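Reuse of Attic Space as Home Offices in the Prestdale District

Student Project Report
Department of Housing and Interior Planning, Mummont College
Submitted February 17, 2025

1. Background

The Prestdale district consists mainly of two-story houses built on narrow lots. Most have a pitched roof and an attic that was never meant to be lived in. In recent years many owners have turned these attics into work rooms. The district housing office keeps a register of permits for such conversions, and at the close of the last reporting year the register held 862 entries.

The present report was prepared for the second-year course in residential planning. It examines how converted attics are used as offices, which problems the occupants report, and whether the guidance sheet issued to owners before conversion is adequate. Structural questions, fire safety and the cost of construction were outside the scope of the assignment and are mentioned only where occupants raised them.

2. Method

A questionnaire was sent to 600 addresses drawn from the permit register. The questionnaire was two pages long and covered the size of the room, the number of hours worked there, heating, daylight, noise and storage. Addresses where the permit had been withdrawn were removed before the mailing. A reminder was sent in April to households that had not replied.

From the replies, 50 households were selected for a longer interview by telephone. Selection was made so that each of the district's four neighborhoods was represented. In addition, 13 rooms were measured using floor plans supplied by the owners. The plans varied in quality, and two had to be redrawn before they could be used.

Answers were entered into a spreadsheet and checked by a second member of the project group. Where the two readings of a handwritten answer differed, the answer was left blank.

3. Results

3.1 Temperature

Heat in summer was the complaint named most often in the interviews. Occupants described rooms that were comfortable until midday and difficult to work in afterward. Several moved to the ground floor during the warmest weeks. Rooms with an outside blind over the roof window were rated better than rooms with an inside blind. The guidance sheet does not mention blinds of either kind.

Winter heating drew fewer comments. Most rooms had been connected to the central system of the house. Owners who relied on a portable electric heater reported higher bills and were more likely to say that they would plan the room differently if they began again.

3.2 Noise

Rain on the roof was mentioned by many respondents but was seldom rated as a serious problem. Sound passing down to the bedrooms below was rated as more serious, in particular the sound of a rolling chair on a hard floor. Households with a rug or a chair mat under the desk reported this less often. In the Gilbert neighborhood, where the houses have older floors with little fill between the joists, it was the leading complaint.

3.3 Access

Nearly all interviewed households had replaced a folding ladder with a fixed stair. The new stair took space from the landing or from a bedroom, and several owners said that they had not understood this loss from the drawings. Bringing in furniture was a related difficulty. Desks were often carried up in parts, and one household had a cabinet raised through a window opening before the window was fitted.

3.4 Daylight and placement of the desk

Roof windows supply more light than upright windows of the same size, and respondents were in general satisfied with the amount. Glare on computer screens was a frequent complaint. Occupants who placed the desk to the side of the window reported less glare than those who faced it. Few had considered the matter before furnishing the room, and some had already fixed cables and shelves in place when they noticed it.

3.5 Storage and usable height

The slope of the ceiling limits the use of full-height bookcases. In the measured rooms, the floor area that an adult could use while standing was well below the area stated in the permit. Owners commonly answered this with low furniture, and kept the higher parts of the room for walking and for the desk. 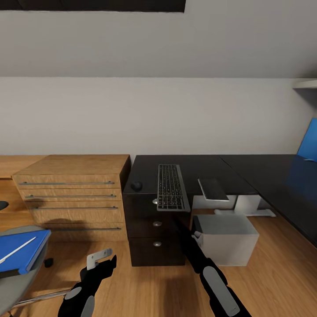
Figure 1. Office corner under a sloped ceiling, with a drawer cabinet and a desk (computer rendering).

Built-in storage under the eaves was less common than expected. Those who had it were pleased with it, but several noted that deep compartments became hard to reach once the room was furnished. Clomow, the joinery workshop that supplied much of the built-in work in the district, offers a shallow version, and owners who chose it reported no such difficulty.

4. Discussion

The results suggest that the guidance sheet deals well with permits and insulation and says too little about daily use. Questions of heat, glare and sound are cheap to address before a room is fitted out and costly afterward. The loss of space to the stair should be shown on the first drawing an owner receives.

The study has limits. Households that had given up using the attic may have been less willing to reply, and the measured rooms were those whose owners still had their plans. The results should not be applied to districts with other types of roof.

5. Recommendations

The project group recommends that the district housing office add a page on blinds, desk placement and floor covering to the guidance sheet. Permit forms should state standing floor area separately from total floor area. A sample drawing of a fixed stair, with the space it requires on the floor below, should be attached to each application form.

The questionnaire, the interview guide and the redrawn plans are held in the department office and may be consulted on request.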